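3.2 Bowls and work surface

The study of stacking and separating tableware used round bowls with colored rims from the Hotthorpe set, in red and blue. The color of the rim was the only name given to a bowl in the written instructions, so that a step could be stated in a few words ("blue under red") and checked at a glance. All tasks were carried out on a tabletop with a visible wood grain, and strips of tape were left on it throughout.

In the stacked arrangement, the upper rim hides a large part of the lower one. Figure 4a gives a view in which the lower bowl can be told only by a crescent of its rim.

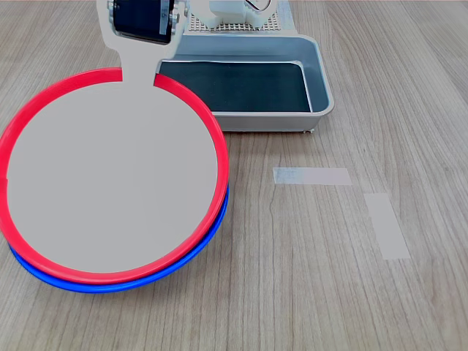 Figure 4a. Red rim over blue rim, with the lower part of the blue rim exposed.

Stacks of this kind were recorded as "nested" even where the two rims were offset. Earlier coding in the Cevix protocol kept a separate class for offset stacks – a choice that led to frequent disagreement between coders in the February round. The class was dropped, and 600 trials were coded again under the shorter scheme.

The separated arrangement places both bowls on the table, next to a rectangular metal tray. Rims that appear to meet or overlap in a view were not counted as stacked if each bowl stood on the table.

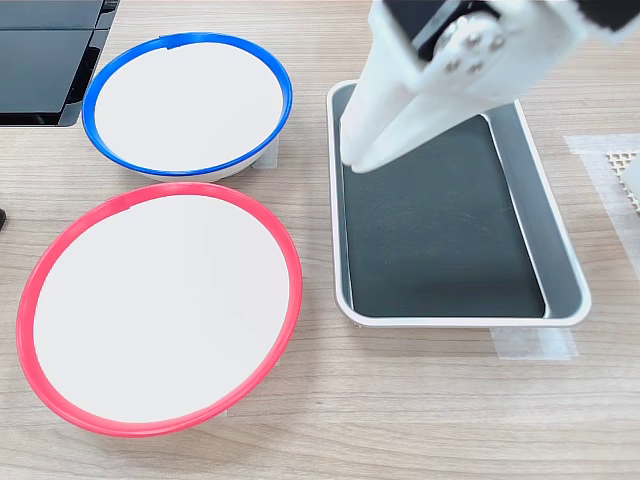 Figure 4b. Blue-rimmed and red-rimmed bowls to the left of the metal tray.

Two coders worked through each trial on their own. Cases left open after this step were passed to the Sokol group for a final reading.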